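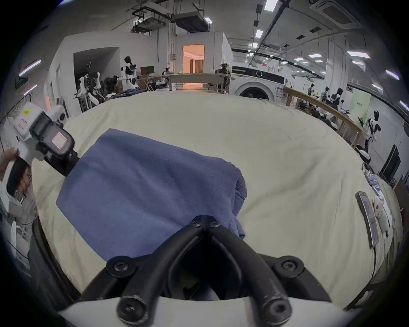 **To:** handheld-ops list
**From:** Ye-seo Hong
**Date:** Sunday, June 23, 2019
**Subject:** Re: Jaw pinch on the bed folding station, and battery storage

Colleagues,

Thank you to Gil-soo Bang for the prompt report, which is quoted in full below for those who joined the list after it was sent. My findings and the interim measures follow the quotation.

> On the folding station yesterday the right-hand gripper failed to open on release. The operator had closed on a doubled edge of blue cloth and let go of the trigger, and the jaws stayed shut for several seconds. When they did open, they opened all at once, and the operator's left index finger was pinched between the jaw and the housing. The skin was not broken. First aid was offered and declined.
>
> The Emix log shows a normal release command and no fault code. The unit had completed nearly 260 cycles since its last inspection. I have tagged it and placed it on the Hourani shelf. Please do not return it to service.
>
> I would also ask the list to consider what we allow on the bed during a session. I found loose cells beside a charging cable, within reach of both grippers.
>
> Gil-soo Bang

I examined the tagged unit this morning with the cover removed. One pivot screw had backed out far enough to let the jaw tilt under load. With the jaw tilted, a strand of thread had been drawn into the hinge and was holding it closed. The return spring is within limits. The motor is not at fault, and the absence of a fault code is therefore expected: the Emix controller reads motor position only, and the motor did what it was told.

Of the 11 other units checked, two had a pivot screw that could be turned by hand. Both have been tightened and marked. The present inspection interval of 2000 cycles is plainly too long for cloth work – it was set for the Jelier trials, which used rigid parts.

On the second point, I agree with Gil-soo.

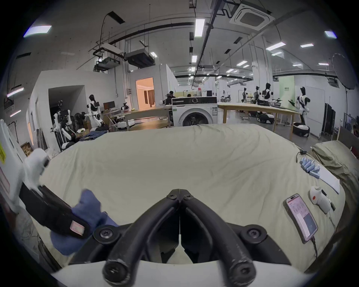
Bed at the folding station, with batteries, cables and a phone on the sheet.

A jaw that closes on a cell can puncture it, and bedding is a poor place for that to happen.

The following apply from today until the August review:

1. Pivot screws are to be checked by hand before each session and again after every 40 garments.
2. If a jaw does not open on release, cut power at the handle and set the unit down. Do not pull at the cloth or put fingers near the hinge.
3. Cells and chargers are to be kept off the bed. Please use the Onalow cabinet.
4. Near misses are to be reported to this list on the same day, including those without injury.

Threadlocker has been ordered. Until it arrives, item 1 is not optional.

I would be grateful if station leads would confirm receipt by reply to me directly and not to the whole list.

Ye-seo Hong
Equipment Safety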